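Häufige Fragen zum Datensammeln mit zwei Armen

Ihr habt uns seit dem Start von Plitotari so viele Fragen geschickt, dass wir die wichtigsten endlich auf einer Seite haben. Esmaeil Vahidi hat die meisten Antworten geschrieben, der Rest kommt aus der Werkstatt.

Was sammelt ihr da eigentlich?
Vorgemachte Beispiele für zweiarmige Greifaufgaben. Ein Mensch steuert beide Arme, und wir speichern Kamerabilder, Gelenkwinkel und Greiferöffnung im gleichen Takt. Ein Durchgang von Anfang bis Ende heißt bei uns Episode. Im Datensatz Plitotari stecken zurzeit 353 davon, und es macht einen Riesenspaß, ihn wachsen zu sehen!

Warum ausgerechnet Schlüssel?
Weil sie so herrlich unberechenbar sind. Ein Würfel bleibt ein Würfel, aber ein Schlüsselbund sieht nach jedem Ablegen anders aus, Ringe kippen, Anhänger verdrehen sich, Metall spiegelt. Für ein lernendes System ist das großartiges Material. Die Aufgabe selbst ist schnell erklärt: Bund greifen, anheben, zum anderen Greifer bringen und übergeben.
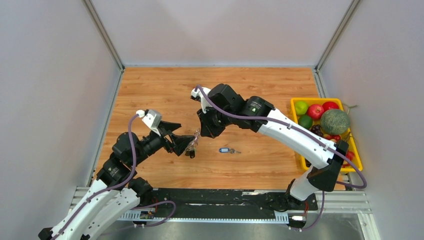 Wie lange dauert eine Episode?
Die meisten sind nach 11 Sekunden fertig. Wer neu anfängt, braucht länger, und das darf auch so sein. Langsame Episoden behalten wir, solange die Bewegung flüssig ist. Minutenlanges Zögern schneiden wir nicht heraus, da nehmen wir lieber gleich neu auf.

Muss jeder Versuch gelingen?
Nein. Fällt der Bund herunter und wird wieder aufgehoben, dann ist das oft sogar die wertvollere Aufnahme (meine persönliche Lieblingssorte!). Solche Episoden bekommen die Markierung »korrigiert«. Nur abgebrochene Durchgänge wandern in einen eigenen Ordner und werden nicht mittrainiert.

Warum steht Obst auf dem Tisch?
Das Obst gehört nicht zur Aufgabe. Das Modell soll lernen, bei den Schlüsseln zu bleiben, auch wenn daneben etwas Buntes steht. Bei anderen Aufnahmereihen tauschen wir den Hintergrundkram aus. Vorschläge sind willkommen, gern auch schräge.

Welche Kameras nutzt ihr?
Eine feste mit Blick auf den ganzen Arbeitsplatz und dazu je eine am Handgelenk der beiden Arme. Gerade bei der Übergabe lohnt sich das, weil die Greifer sich von außen gesehen gern gegenseitig verdecken.
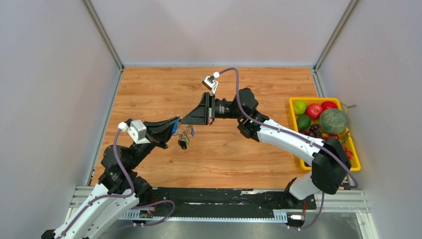 Schlüsselbund zwischen den beiden Greifern, rechts die gelbe Schale mit Obst.

Wann gilt die Übergabe als geschafft?
Wenn der erste Greifer ganz geöffnet ist und der zweite den Bund allein hält. Wir verlangen danach 3 Sekunden Ruhe, erst dann wird die Aufnahme beendet. Bitte nicht früher auf Stopp drücken, auch wenn es in den Fingern juckt.

Wird der Bund immer gleich hingelegt?
Auf keinen Fall! Skustik, unser kleines Aufnahmeprogramm, schlägt vor jeder Episode eine von neun Startzonen vor. Innerhalb der Zone legt ihr ihn hin, wie er eben fällt. Bitte nicht ordentlich auffächern.

Was mache ich, wenn ein Kabel hängen bleibt?
Anhalten, Arme in die Ruhestellung fahren, Kabel freilegen, Episode verwerfen. Ziehen lassen ist keine Lösung, die Stecker an den Kameras nehmen das übel.

Kann ich die Daten bekommen?
Ja, auf Anfrage. Die Fassung vom März enthält alle geprüften Episoden samt Markierungen. Rohdaten geben wir auch heraus, die sind aber ziemlich sperrig, und ihr solltet vorher die Liesmich-Datei im Ordner Pamico durchgehen. Dort steht, welche Gelenkreihenfolge gilt und wie die Zeitstempel zu lesen sind.

Darf ich selbst mal steuern?
Unbedingt! Plant einen halben Tag ein. Die ersten Durchgänge sind zum Üben und werden nicht gespeichert. Meldet euch einfach bei Esmaeil, am besten vor 9 Uhr, danach sitzt er meistens selbst an den Armen.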